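Week 9 handout – grippers you can buy, and whether you should

I promised you something written down after last week, when half the room wanted to know what to order for the May projects and I waffled. So these are my notes on the Ekpo hand kit from Callwood, which I've been using on and off all term, with a few words on the Dorkero one for comparison.

The Ekpo comes as a flat box of parts: two fingers, a set of pads, the motor, a mounting plate and a bag of screws (keep the bag, you'll want the spares). Putting it together took me 2 hours the first time, and I'd say most of that was me reading the wiring page upside down. The leaflet is short but the drawings are good.

What I like is that the pads come off separately. When one wears out you undo it and fit another, and you don't have to touch the finger behind it. Felt pads are kind to anything shiny, and they hold cardboard well, but they pick up dust like mad! Brush them before every session, please. Rubber pads grip harder and leave marks on paper.

What I don't like is the software, Ziltwood. It forgets the closing limit whenever you unplug the hand, so you have to set it again each time – write your number on a bit of tape. I've told Callwood and they say a fix is coming. We'll see.

The Dorkero opens wider and is quieter, but the fingers are moulded in one piece with the pads, so a worn pad means a new finger. Fine for a short project, dear for a long one.

For next time: read the pad section of the leaflet and bring 3 objects you think a two-fingered hand will struggle with. Soft ones are more fun.
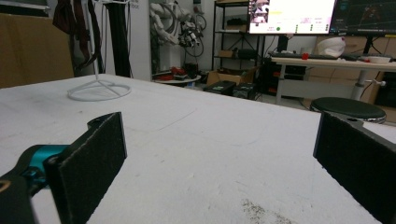 Can the Ekpo pads be used on the Dorkero hand?
They can't, as the Dorkero fingers have nowhere to bolt a separate pad.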